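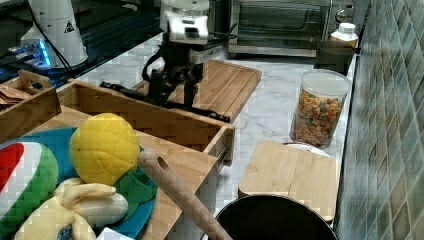

Citlali Barajas wants to know why we throw out the first episodes of every session, and whether that's a waste of good data. Fair question. Short answer, they're warm-up, the operator is still finding the arm. Long answer is the rest of this page.

## Before you start

- Arm powered, base light on. Blue is what you want on ours.
- Gripper open, hanging free, nothing under it you care about.
- Disk space. Check it. Friday's session died on this.
- Task sentence written down BEFORE you record. One sentence, plain words: "put the banana on the board."

Don't change the wording halfway through. If you want new wording, start a new set in Nornard.

## Dressing the counter

Mix of things. Flat stuff (cutting boards, trays), open stuff (a box, a pot), soft stuff. The plush fruit is great for beginners — squashes a little, forgives a bad grasp. A jar of cereal or a rolling pin makes decent clutter even when the task never touches it.

Leave the toaster oven where it is. Unplugged.

Between episodes move at least 2 things. A hand's width is plenty. Turn the plate, slide the box, swap the boards. If the fruit starts in the same spot every time the policy learns the spot and ignores the fruit. We did exactly that in August and had to redo the whole Corholm set.

## Recording

1. Home the arm.
2. Hit record, wait a beat, then move.
3. Come down slow over the object. Fast is fine in the air, not near the counter.
4. Close, lift, pause.
5. Carry, lower, open. Lower it all the way, no dropping.
6. Back to home. Stop.

Throw out the first 5. Yes, even the pretty ones.

Missed grasp? Keep going, try again in the same episode, tag it `retry`. Those are worth having. Bumped the table or knocked somthing over? Stop, tag it `bad`, reset. Don't delete in the middle of a session, the numbering in Figueroa gets confused and then so do you.

## How many

We aim for 77 kept episodes per task. Iida Harju picked the number and it has held up ok so far. Split them between 2 operators if you can. People have habits — one always comes in from the left, one always pauses too long — and you dont want just one set of habits in there.

## After

Play back a handful at double speed. Look for:

- sleeve or hand in view during the motion
- gripper closing before it gets there
- camera feeds out of step
- task sentence that doesn't match what happened

Fix the tags, then push:

`zurnach push --set counter --skip-bad`

If it hangs at the end, leave it, it's writing the index. Killing it means pushing everything again.

Still to write: the section on two-object tasks. Ask me till then.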